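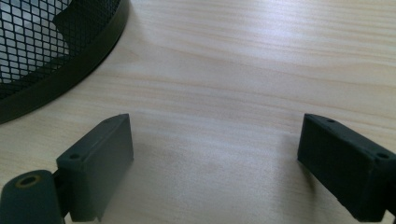

Sturkside Library — Digital Reading Team

Section 2. Setting up the Multa reading app

Multa lets you borrow e-books and audiobooks with your library card and keep notes on them. These steps are for phones and tablets. If you read on a laptop, use the web version and skip to Section 3.

Before you start

You need a library card number, your PIN, and an email address you can open on the same device. The app takes up 673 MB once the dictionary is installed. Connect to Wi-Fi for the first download.

Install and sign in

1. Open your device's app store and search for Multa Reader.
2. Install the app and open it.
3. On the first screen, tap "I have a library card."
4. Type Sturkside in the search box and pick it from the list. Jedport is a separate library system and its cards will not work with our catalog.
5. Enter your card number without spaces, then your PIN.
6. Open the email Multa sends you and tap the link inside. The link is good for 15 minutes. If it runs out, tap "Send again" on the sign-in screen.

Note: Cards issued before June need a new PIN. Ask at the desk or call us.

Download a book

1. Tap Browse and choose a title.
2. Tap Borrow. The book moves to your Shelf.
3. On the Shelf, tap the arrow next to the title to save it to your device.
4. Wait for the arrow to turn into a check mark before you go offline.

You can have 2 devices on one card. To add another, remove an old one first under Settings > Devices.

Caution: Removing a device deletes the books saved on it. Your notes are kept, but only if they have synced — look for the date of the last sync at the top of the Notes page.

Notes and highlights

Press and hold a word, drag to the end of the passage, and choose Highlight or Note. A single note can hold up to 2,000 characters. Longer text is not saved, so split it into two notes.

To share notes with a book group:

1. Open the book and tap Notes.
2. Tap Share, then Group.
3. Enter the group code from your group leader.

Everyone in the group can read shared notes. Only you can edit yours.

Caution: Sharing to a group sends every note in that book. To hold one back, set it to Private first.

If a book will not open

Close the app completely and open it again. If that does not help, sign out and back in. Loans stay on your account when you sign out, but saved copies have to be downloaded again.

For other problems, ask for Hanna Romaniuk or Pylyp Skoryk at the Mykhailiuk Street branch, and bring the device with you.

Page last changed 4 April 2019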